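Kategorie: Unterwegs / Küche & Tisch
Zuletzt aktualisiert: 14. Mai 2024

Brot, Salat und sehr viele Teller: mein Besuch bei Skevari

Eigentlich wollte ich nur eine Stunde bleiben. Am Ende waren es fast vier, und ich hätte noch länger gekonnt! Skevari hatte zum Tag der offenen Tür geladen, und weil ich im December-Heft von Timari schon einmal über die Werkstätten im alten Speicher gelesen hatte, stand der Termin bei mir dick im Kalender. Der Eintritt war frei, eine Suppe gab es für wenig Geld am Eingang, und die Schlange davor habe ich großzügig ignoriert (ein Fehler, später war die Suppe weg).

Empfangen hat uns Jericho Layug, der die Führungen im Erdgeschoss übernommen hatte und so schnell redet, dass man beim Mitschreiben kaum hinterherkommt. Zuerst ging es ins Geschirrlager. 2.000 Teller und Schalen stehen dort, nach Farben geordnet, und ich bin wirklich kein Mensch, der bei Tellern ins Schwärmen gerät – aber diese Regale! Rosa neben Creme, dann ein ganz blasses Mintgrün, dahinter Grau und ein Blau, das ich am liebsten eingepackt hätte. 73 Farbtöne hat man bei Skevari im Lauf der Jahre gesammelt, manche davon nur noch als einzelne Untertasse. Das älteste Stück liegt in einer Schublade und darf nicht angefasst werden.

Danach durften wir nach oben, in den Raum mit den langen Tischen. An diesem Tag drehte sich dort alles um das belegte Brot, und ich finde das herrlich: keine Törtchen, keine Türmchen, bloß Vollkornbrot, Salat und Möhren. Wie viel Farbe in so wenig steckt, merkt man erst, wenn jedes Teil für sich liegt.

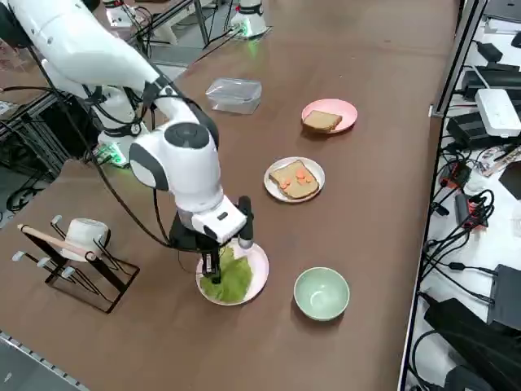

Mir haben es vor allem die Möhrenscheiben angetan. Fünf Stück auf einer Scheibe Brot, rund und knallorange auf dem dunklen Braun, dazu der cremefarbene Tellerrand – so möchte ich ab sofort jeden Abend essen. Der krause grüne Salat hatte einen rosa Teller für sich, und auch das macht etwas her. Zu Hause liegt er bei mir immer unter dem Käse, wo ihn keiner sieht. Eine Dame neben mir meinte, ihr Enkel würde das Grünzeug trotzdem liegen lassen. Mag sein.

Noel Cruzado hat anschließend erzählt, wie sie über Tellerfarben nachdenken. Helles Geschirr für dunkles Brot, sagt er, und bei Grün ruhig einmal etwas Rosiges wagen. Er hat das ohne jede Folie vorgetragen, im Stehen, mit einem Kanten Brot in der Hand. Gefragt wurde viel, vor allem nach der Spülmaschine. Die Schalen der Serie Bradlow vertragen sie, bei der Serie Baxter rät er zum Handspülen.

Im Laden unten gibt es beide Serien zu kaufen. Das große Bradlow-Set kostet 399 Euro, da habe ich kurz geschluckt und es wieder zurückgestellt. Mitgenommen habe ich eine einzelne Schale aus der Restekiste, mit einem winzigen Knubbel in der Glasur, den ich inzwischen richtig gern habe.

Noch etwas Praktisches, falls jemand beim nächsten Mal hinwill: Vom Bahnhof läuft man bequem am Kanal entlang, die Parkplätze im Hof waren schon vormittags voll. Die Führungen nach oben sind auf 100 Personen am Tag begrenzt, also gleich am Eingang eintragen. Und die Suppe zuerst holen.

Schlagwörter: Tag der offenen Tür, Geschirr, Brotzeit, Ausflug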